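Multbridge Household Water Use Records
README for release 2

Hourly water meter readings from homes in the Stetilby and Draltside supply zones, with a short household survey for each address.

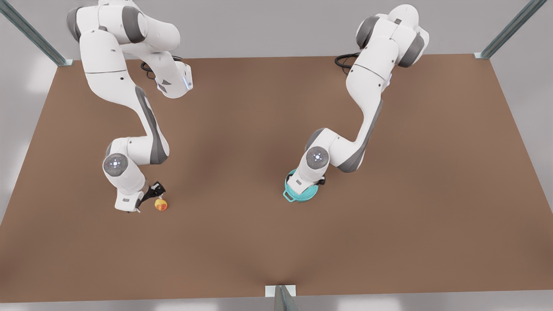 The release covers 3000 households. Of these, 2000 are in Stetilby and the rest are in Draltside. Readings start in April and end in September.

Files
readings.csv — one row per household per hour
households.csv — one row per household
zones.csv — supply zone codes and names

Columns in readings.csv
hh_id: household key, matches households.csv
ts: start of the hour, local standard time, no daylight saving shift
liters: volume used in the hour, one decimal place
flag: 0 for a direct reading, 1 for a filled value, 2 for a suspected leak

Gaps of up to 5 hours were filled by straight-line interpolation of the running meter total. Longer gaps are left blank. Negative volumes from meter swaps were removed and also appear as blanks.

Known problems
Draltside meters report in steps of 5 liters, so low overnight use often shows as zero. Garden size is self-reported and missing for many apartments. Do not compare zones on flag 2 — the leak rule was tuned on Stetilby only.

Changes from release 1
Ruddock pumping station totals dropped. Time stamps moved from end of hour to start of hour.

Maintainers: Zarmeena Mengal (readings), Nest Landeg (survey)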